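From: Daithí Madigan
To: Lusness house list
Date: Monday, April 27, 2020
Subject: Re: [lusness] White table in the front room

Pádraig Moynihan wrote:

> Before I order anything from Bistovo I want to know whether the
> white table is staying. Róisín thinks it would do better on the
> landing. If it goes, I have a whole wall to fill and would look at
> the 165 cm shelf unit. If it stays, I'd leave that wall alone and
> put the money into curtains.
>
> Also, can the things on it be sorted out? Last time I was over there
> was post on it, two lamps and a box of bulbs.
>
> Pádraig

Pádraig,

I'd keep it where it is. Ultan Sheehan and I tried it on the landing on Saturday and you have to turn sideways to get past to the bathroom. We carried it back down again. The top is long for that space and the slight curve in it doesn't help, as it never looks straight against the banister.

The post is now in the hall drawer. Both lamps are in the back bedroom and the bulbs are under the stairs. I've put the stag picture and the red book back up and left it at that.

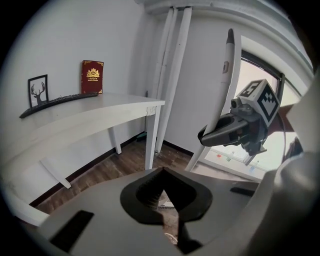
White table, front room, with the deer picture and the red book.

I like the picture there. The black on white is plain enough for that room and I wouldn't hang anything on the wall over it. The book is up for its cover, with the gold crest facing out. If Róisín wants it for reading she can take it and we'll find something else the same height.

A few things still to settle:

The long black ridged thing along the back of the table. I left it lying where it was. Does it belong to anyone? If I don't hear by the end of the week it goes in the box with the other unclaimed bits.

There is something small and green on the floor under the table, in by the wall. I'll pick it up when I do the floor.

The skirting is dark and the table is white, so any scuffs on the legs will show. I have half a tin of the Visser white left and can touch them up. I wouldn't repaint the whole table.

On the curtains, Ultan Carroll has the window measurements from September. He says to allow 40 for the lining, which the Peltel quote left out. I'd get that confirmed before ordering.

So my vote is table stays, no shelf unit, curtains first. Róisín, if you still want something for the landing, there's the narrow stool in the back bedroom with one of the lamps on it.

Daithí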